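Student Projects > Manipulation > Sweep task: cable snag and dustpan approach

fener_lab
Posted 8/7/19

We are a student team of four working on the household track. The task is sweeping up spilled grain with a brush and a dustpan, on top of a washing machine. The reach is fine. The trouble is the wrist. When joint 6 goes past a certain angle the external cable pulls tight and the controller throws a torque fault. We had 3 faults in one afternoon, all on the return stroke.

The cable runs outside the arm from the top joint, down past the forearm, and loops around the wrist. It is held by two orange clips, one near the top joint and one mid forearm.
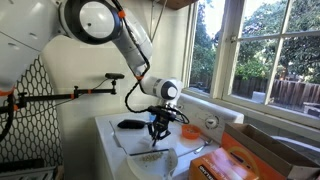 Our current plan is to cap joint 6 in software and replan the stroke so the wrist never unwinds that far. Siamak has a version of the planner that does this, but the stroke gets shorter and we need more passes. Has anyone solved it on the hardware side without opening the arm?

quinlan_s
Don't cap the joint. You will hit the same problem again on the next task and by then you'll have forgotten the limit is in there. Move the lower clip toward the wrist and leave a bigger service loop. Most of these snags come from slack being in the wrong place.

Rebelo
Disagree with the above. A bigger loop near the gripper is one more thing to catch on the dial or the bowl. On our Futus entry in May we had a long loop and it hooked a cup handle. Software limit first, hardware later if you have time.

quinlan_s
Your loop was hanging free. Mine is tied back at the elbow with a hook and loop strap, and the strap gives before the connector does. Two seasons, no pulled connectors.

fener_lab
We tried moving the clip. It slides on the forearm under load. Is there a liner people use?

Imani R.
Thin silicone tape under the clip, one full wrap, overlap on the side away from the cable. Don't use foam, it creeps.

Separate question: are you logging the torque on joint 6, or only the fault? If you have the trace you can tell a snag from a bad contact with the surface. A snag ramps up with angle. Contact is a step. I would check that before touching either the clips or the planner.

fener_lab
Only the fault code. Will add the trace.

Cathal_OB
Has anyone asked why the return stroke needs that much wrist in the first place? Lift the brush, translate back, put it down. No rotation at all. Costs you under a second per pass.

Rebelo
Lifting scatters the grain if the bristles flick.

Cathal_OB
Then lift slower.

fener_lab
Trace is in. Ran 7 strokes. Torque ramps with angle on every one, so it is the cable. Silicone tape is on, clip moved toward the wrist, no cap in the planner for now. Lorcan is writing the lift version of the return stroke as a fallback. Will post both sets of numbers when we have them.

quinlan_s
Post the loop length too please.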